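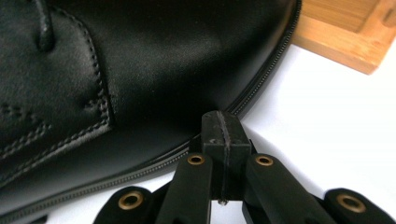

Par la rédaction de Clarico, supplément Travail et industrie
Juin | Lecture : 3 minutes

Dans l'atelier de finition de Gunutia, la journée commence à 6 heures par la mise en place des postes. L'entreprise, spécialisée dans le contrôle et la remise en état d'articles de maroquinerie pour le compte de distributeurs, traite jusqu'à 850 pièces par semaine. Depuis l'hiver dernier, une partie de la manutention y est progressivement confiée à des cellules automatisées, conçues avec l'intégrateur Garov.

Le choix du cuir noir brillant pour la première phase a surpris une partie du personnel. Les reflets se déplacent au moindre mouvement et compliquent la lecture des contours par les systèmes de vision. Une fermeture à glissière qui épouse un arrondi, une surpiqûre, un passant étroit posé sur un panneau cousu constituent autant de repères que l'opératrice identifie au toucher et que la machine doit apprendre à reconnaître autrement.

La direction a donc retenu une méthode fondée sur la démonstration. Les salariés exécutent les gestes du métier à l'aide d'une pince tenue à la main et équipée d'une caméra ; les séquences enregistrées servent ensuite à l'entraînement des bras installés par Garov. À ce jour, 252 séquences ont été validées pour la seule famille des sacs.

Cette organisation a modifié la répartition des tâches. Neuf opératrices consacrent désormais une demi-journée hebdomadaire à la démonstration, sur un temps décompté de la production. Un avenant signé au printemps prévoit une prime spécifique, ainsi que la mention de cette compétence dans la grille de classification. Les représentants du personnel ont en outre obtenu que les enregistrements ne puissent servir à l'évaluation individuelle.

Des réserves demeurent. Plusieurs salariées font état d'une fatigue du poignet après une heure de pince et demandent une rotation plus fréquente. D'autres s'interrogent sur l'avenir du contrôle visuel, considéré dans l'atelier comme la partie la plus qualifiée du travail. La direction indique que l'appréciation des défauts restera humaine et que seuls le déplacement et la présentation des articles sont concernés par l'automatisation.

Le projet, baptisé Lo en interne, doit être étendu à la petite maroquinerie après les congés d'été. Une formation de deux jours sera proposée aux équipes de l'après-midi, qui n'ont pas encore pris part aux démonstrations. La question des horaires de ces équipes figure à l'ordre du jour de la prochaine réunion avec les représentants du personnel.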